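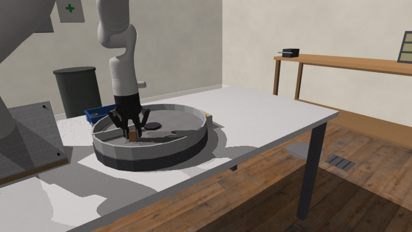
O Pimora é a minha coleção de receitas de conservas, compotas e doces de colher, passada a limpo e posta em ficheiros que se abrem em qualquer lado. Comecei isto porque tinha receitas espalhadas por cadernos, envelopes e costas de talões, e de cada vez que queria fazer marmelada andava meia hora à procura do papel certo (que estava sempre dentro do livro dos bolos, vá-se lá saber). Uma das coisas que mais trabalho me deu foi a cor. Escrever "até ficar dourado" não serve para nada, cada pessoa vê um dourado diferente, por isso no campo cor_final tentei ser concreta: para a marmelada bem apurada, o tom que eu quero é um castanho-alaranjado bem definido. Mais claro do que isso ainda pede lume, pelo menos cá em casa!

22/1/19, por Pimora

O que vem na pasta

São quatro ficheiros. O receitas.csv é o principal e tem 2.191 linhas, uma por receita. O ingredientes.csv liga cada receita ao que ela leva, com quantidade e unidade separadas. O notas.txt é onde despejo tudo o que não cabe em colunas – avisos, desabafos, "da próxima vez menos canela". E o medidas.csv traduz chávenas, colheres e os malfadados "copos" para gramas e mililitros.

As receitas estão arrumadas em 15 categorias. Andei muito tempo indecisa entre juntar os chutneys aos pickles ou dar-lhes uma categoria só deles, e acabei por separar. Se procurarem chutney de manga dentro dos agridoces e não encontrarem, é por isso. A geleia de marmelo está em geleias e a marmelada está em pastas de fruta, apesar de saírem as duas da mesma panelada.

Campos do receitas.csv

id: número da receita, não muda nunca, mesmo que eu apague outras.
titulo: tal como estava no papel, com os erros corrigidos.
categoria: uma das 15.
origem: caderno, Codberg, Nomham ou "de cabeça".
rendimento_frascos: frascos de tamanho médio. Se estiver vazio é porque nunca fiz ou não apontei.
tempo_lume_min: só o tempo ao lume, sem descascar nem esterilizar.
acucar_por_kg: gramas de açúcar por quilo de fruta já limpa.
cor_final: texto livre, ver o que escrevi lá em cima.
testada: sim ou não. Sim quer dizer que eu a fiz pelo menos uma vez, na minha cozinha, no meu fogão a gás.

De onde vieram as receitas

A maior parte saiu dos cadernos da família, que fui copiando à mão, ao serão, com uma chávena de chá ao lado e muita paciência para a letra da minha avó. Outra fatia veio do Codberg, um boletim de cozinha caseira que recebi durante anos e que tinha umas receitas de ameixa fantásticas (a de ameixa com cardamomo faço-a todos os verões, procurem-na). O resto veio do Nomham, o grupo de trocas onde ainda ando e onde as pessoas escrevem as receitas como falam, sem quantidades e com imensos pontos de exclamação. Adoro, mas pôr aquilo em colunas foi outra conversa. 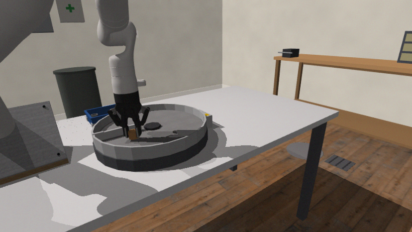 O braço claro, com a garra preta sobre o bloquinho no tabuleiro redondo cinzento.

Para converter as medidas usei o Wallin, um programinha que um dia instalei para os bolos e que acabou por ficar. Ele trata bem de farinhas e açúcares, mas com fruta cortada perde-se um bocado. Uma chávena de morangos inteiros e uma chávena de morangos esmagados dão-lhe o mesmo peso, e qualquer pessoa que já tenha feito compota sabe o disparate que isso é. Corrigi as que apanhei. Se virem uma receita de frutos vermelhos com quantidades esquisitas, desconfiem primeiro da conversão e só depois da receita.

Como usar

Abram o receitas.csv numa folha de cálculo e filtrem por categoria, não precisam de mais nada. O separador é o ponto e vírgula, os acentos estão em UTF-8 e as casas decimais levam vírgula, à portuguesa. Se o vosso programa vos mostrar "MaÃ§Ã£" em vez de "Maçã", escolham a codificação à mão quando importarem.

Para ter a lista de compras, cruzem o id com o ingredientes.csv. Eu faço isso em março, quando ainda há laranja amarga no quintal dos meus tios e é preciso saber quantos quilos de açúcar trazer da loja. Atenção que o limão aparece de três maneiras (sumo, raspa e inteiro) e convém somar tudo antes de ir às compras – já fiquei com a panela ao lume e sem limões, não recomendo.

Coisas que sei que estão mal

Há 25 receitas sem tempo de lume. No papel dizia "até estar" e eu não quis inventar um número.

Os frascos são uma dor de cabeça. O frasco médio da minha avó não era o frasco médio do Codberg, e o rendimento pode falhar por um ou dois. Esterilizem sempre uns a mais.

A coluna testada é a mais preguiçosa de todas. Comecei a preenchê-la tarde e há muita receita marcada com "não" que eu de certeza já fiz, só não me lembro de qual das versões. A de abóbora com amêndoa, por exemplo, existe em três variantes quase iguais e gosto das três.

Os pickles e as conservas em azeite estão copiados tal e qual das fontes, sem eu verificar a acidez. Leiam isto duas vezes, por favor. Para legumes de baixa acidez sigam indicações de segurança atualizadas e usem as minhas só para ideias de temperos. O que está em pickles com "não" na coluna testada é mesmo para ler e pouco mais.

Correções e licença

Se fizerem alguma receita e der asneira, escrevam-me com o id, a fruta que usaram e se estava muito madura. Sem o id fico às voltas, há não sei quantas compotas de pêssego com o mesmo nome. As correções entram no notas.txt primeiro e só passam para a tabela depois de eu repetir a receita, portanto tenham paciência comigo na época dos figos.

Podem copiar, imprimir, colar na porta do frigorífico e dar à vizinha. Só peço que mantenham a coluna origem quando partilharem os ficheiros, para as receitas do Codberg e do Nomham continuarem com o nome ao lado. A próxima versão leva os licores, que já estão copiados até à letra G (ginja incluída!).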